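Visit to Rollden, software floor, 2019-07-07

I went out to the Rollden building in Wundinstead mostly to see their planning stack. Slamet Mangundap met me at the door and we skipped the slides, which suited me. The hardware is bought in and they don't talk about it much. What they write themselves is the perception, the grasp planner and a job runner called Hanoton.

Hanoton was the first stop. It runs on one desktop machine and keeps a log of every attempt the arms make: the camera images, the joint positions, the plan that was chosen and the plans that were thrown out. The log had 3339 attempts in it when I looked. Of those, 2210 had been labeled by hand as good or bad. Labeling is slow, and Afiq Ngau showed me the tool for it. You scrub through an attempt, press a key at the point where things went wrong, and pick a cause from a short menu. The menu started with 60 causes in May and is now down to 7. "Planner timeout" and "bad depth" cover most of what I saw him tag.

The perception side was more of a mixed bag. Shiny surfaces still give the depth camera trouble, so they fill in missing depth from the color image and mark those pixels as guesses. The planner then pays a penalty for any path that comes close to a guessed surface. I asked what happens when everything nearby is a guess. Slamet said the arm slows down and the planner asks for a second look from another head angle. That second look costs time, and the team is split on whether it should happen by default.

Next was Tjoa, the motion planner. It plans both arms together, even if only one has work to do, so that the idle arm stays out of the way. There is a viewer where you can turn each cost on and off and watch the path change. With the clearance cost off, the path cut straight over the rim of a sink. With it on, the wrist came in lower and from the side. I would have liked more time with this.

The bathroom setup is where all of it gets tested together. The job was a tube of toothpaste lying on the counter in front of the basin, with the left hand going in toward the cap end.

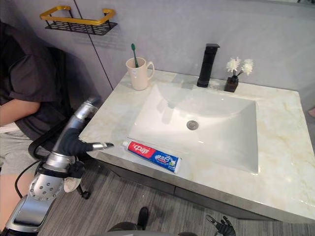
Thảo Ninh told me afterward that she would drop the joint planning for jobs like this one, as a single-arm plan is easier to debug and the idle arm could be parked. Slamet disagreed, and they went back and forth on it for a while. Her other complaint was that Tjoa reports only the total cost of a path in the log, so you have to replay the attempt in the viewer to find out which term decided it. Slamet agreed with that part.

I asked for a copy of the labeling menu and the log format. Afiq is going to send both. The viewer stays in-house for now.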